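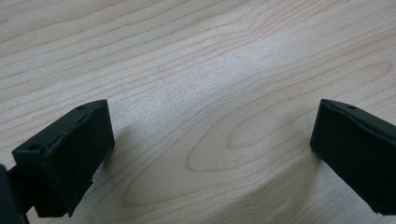

By Asuka Katayama
Posted in July under School visits and open days

The Rovomberg Scholarship Centre holds its open day in the middle of the winter holidays, when Year 9 and Year 10 students have time to come in with a parent. I went along with my son, who is thinking of sitting the Troment Scholarship test next year, and took notes for other families on our side of town.

Registration opened at 9 am in the foyer of the Noguchi Building. You give your name and your child's year level and get a lanyard and a printed program. Parking on the street was full by the time we arrived. The council car park behind the library has spaces and is a short walk.

The first session was a talk by Shinji Kikuchi, who runs the testing program. He said 1,779 students sat the paper last year, almost all of them from government schools. Students can apply from any school in the state, and home-schooled students are eligible if they have a registration letter. There is no longer a limit on how many students one school can put forward, a change that came up several times at question time.

He then went through the papers. There are 2 of them, reasoning in the morning and written expression after lunch. Reasoning is multiple choice, with no marks taken off for a wrong answer. The written paper gives a choice of topics, and students who go well over the word limit do lose marks. Calculators stay outside. Results are emailed to the parent address on the form, so use one you check.

After morning tea the students went off to try a short practice paper and the parents had a session on money. The scholarship pays tuition and a book allowance for 3 years. It does not pay for uniforms, camps or bus fares. A mother near me asked about students who move interstate – the award stops at the end of that term, and there is no appeal.

Applications go through an online system called Dolladel. We were shown the form on the projector. You need a birth certificate, the last 2 school reports and a scanned signature from the principal. The system logs you out if you leave it idle, and it doesn't save a half-finished page, so have the files ready before you begin.

My son said the practice paper was fair, though he ran short of time on the number patterns. They handed back the answers with worked solutions, and he has kept them.

We left at about 1 pm. Sample papers are for sale at the front desk, cash or card, and older ones can be read in the centre's library during the term. The next open day is planned for the spring holidays, with the same program.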